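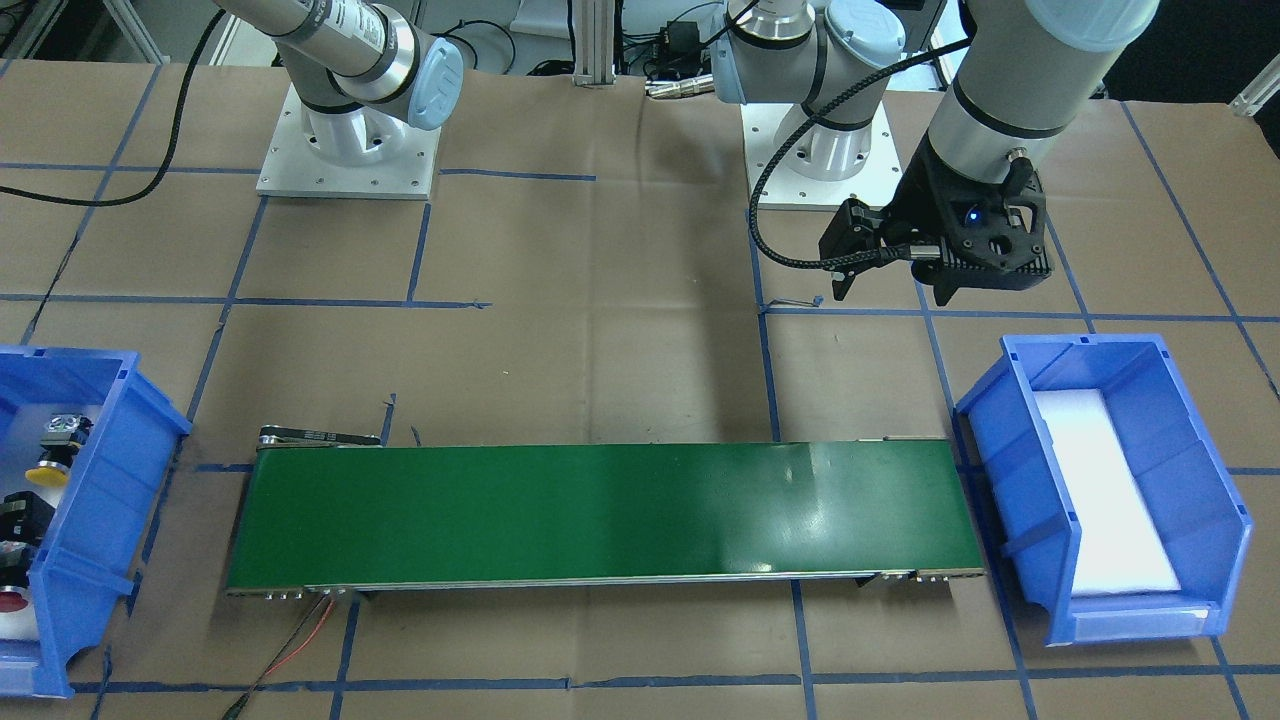 Will the arms take over the sorting bench at Plindthorpe? They'll take the repetitive half of it. The rest needs people, and we're short of them.

Trivley is looking for 7 sorting bench operators, days and evenings, to start as soon as poss. You'd be working next to the new two-arm cells. Parts like push buttons go along the belt and into blue bins, the cell does the lifting, you do the checking, the odd ones, the restarts and the paperwork (sorry, still paper).

What's changed for the crew since January: less standing, less wrist ache, more looking at a screen. Some like it, some miss the chat over the old bench. Come and ask them yourself.

You'll need:
decent eyesight, glasses fine
patience with a machine that stops when it isnt sure
no robot experience, we train you, 40 hours paid

Pay is the full bench rate from day one, plus a 200 pound bonus after training. Shifts are 7 hours with a proper break — canteen is run by Meireles and its good.

Nobody on the current crew is losing hours over this. It's in writing, ask to see it.

To apply: short note to Tapio Kiiskinen at the Trivley front desk, say which shift you want. CV if you have one. Closing date 22 June 2026, trial mornings for roughly 20 people after that.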